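Rirkico R-19 Corrugated Wall Liner

The R-19 is a ribbed metal liner panel for workshops, plant rooms and test bays. Panels lap at the side by one full rib and are fixed through the valley of the profile. The liner is not load-bearing. Shelving, conduit and brackets must be carried by the studs or by the Okach top rail, ordered separately.

Standard finish is plain silver. Panels are 112 inches tall and can be cut on site with a nibbler or shears. Abrasive discs burn the coating next to the cut and void the finish warranty. Deburr all edges before the rail is fitted.
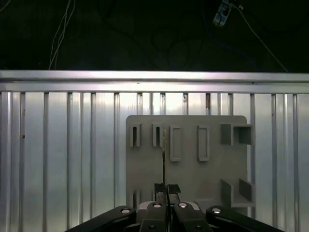

Silver corrugated wall with horizontal aluminum rail along the top.

The Okach rail closes the upper edge of the liner and hides small differences in panel height. Set the rail level first, then push the panels up into it. Leave a gap of 2 mm at each rail joint for expansion.

Fasteners: self-drilling screws with sealing washer, one per valley at top and bottom, every second valley at mid-height. Screws are not included. The Swanepoel bit set fits all heads in the range.

Packing: banded on pallets, film between sheets. Store flat and under cover. Minimum order for custom lengths is 3,000 square feet. Custom lengths ship from Eltley only; orders placed in July go out after the plant shutdown.

Technical questions and cut lists: Kagiso Rampersad, Liner Products.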